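Ostap had until four. The flat had to be bare by then, keys through the door, and he was still on his knees with a rag and the last of the Pruvine.

Scuffs everywhere. Where the desk had been, where the chair had been, thin grey lines going off slantwise like rain. Two winters of dragging things about.

Valentyna rang. He let it ring. Then didnt.

"Is it done?"

"Nearly."

"You said nearly at noon."

He rubbed. A mark went, or the light changed. Eighty pounds of the deposit for every wall, Cisneros had said, and smiled when he said it.

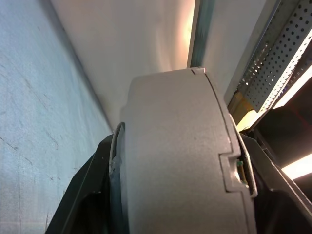 "What takes off the thin ones?" he asked.

"Bicarb on a damp cloth, go gently, then wipe it dry."

He wrote bicarb on the back of his hand. Hung up. Went to look for teh cupboard box, remembered it was in the van.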